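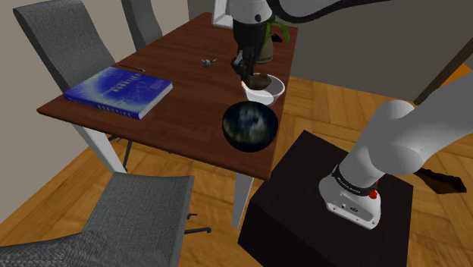 *Table, bowl, pen, book.*

# Moving a table with a glossy top: blankets, film or prayer?

**didlow_dave907**

We're moving from Didlow to Whitcombe in August and I have been put in charge of the table, on the grounds that I was the one who wanted it. Glossy reddish-brown top, white legs, marks if you breathe on it. The firm (Padov, cheapest of the quotes, yes I know) says they'll "wrap it on the day". Wrap it in what? They were vague.

The last time we moved, a bookcase went in with a back and came out without one. Am I fussing?

**teasmade**

You are fussing, but correctly. Blanket first, then film over the blanket to hold it on. Never film straight on a glossy top in August. Ours sat in a hot van for an afternoon and came out with a pattern like the skin on custard.

**kerbside**

Disagree with the above. I've wrapped everything in film for 9 years and had no custard. The trouble is people leaving it on for a month in a garage and then blaming the film.

Take the legs off, though.

**teasmade**

> people leaving it on for a month in a garage

It was an afternoon. I was there. I had a sandwich.

**Furow_fan**

Used Furow for ours, 2966 quid including packing, and they did blankets without being asked. They also packed the kitchen bin with the rubbish still in it, so swings and roundabouts.

**didlow_dave907**

2966! I could buy the table again and a smaller house to put it in. Padov want a good bit less, though I now see how they manage it.

Legs are bolted, and one of the bolts has gone round. Suggestions that don't involve a drill welcome.

Second problem while I'm here. Breakables. I had a go at starting a list and gave up at the lamp.

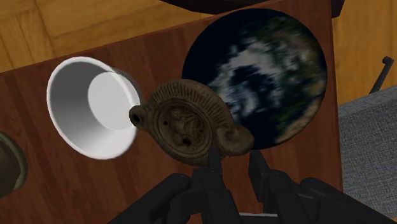 ## Re: the lamp

**kerbside**

Terracotta? Tissue, then bubble wrap, then a box that's too big with more paper round it. Nothing heavy in the same box. Don't stuff paper hard up the nozzle either, or you'll be picking it out with tweezers at Christmas.

**mrs_marrow**

Put it on your lap in the car. I have moved four times and everything I care about has travelled on my lap, including a trifle.

And don't wash it first! People always want to clean things before a move. Leave the grime alone, it's doing no harm.

**teasmade**

Agree with Mrs M about the lap. Also check what the insurance covers. Ours paid up to 3000 but not for anything we'd packed ourselves, a fact I found on page 9 after the event.

**kerbside**

Which is an argument for letting the firm pack it.

**teasmade**

It's an argument for reading page 9.

**didlow_dave907**

Right. Blankets under film, lamp on lap, bolt still stuck. Have rung Padov to ask if they own any blankets and they are going to ring me back.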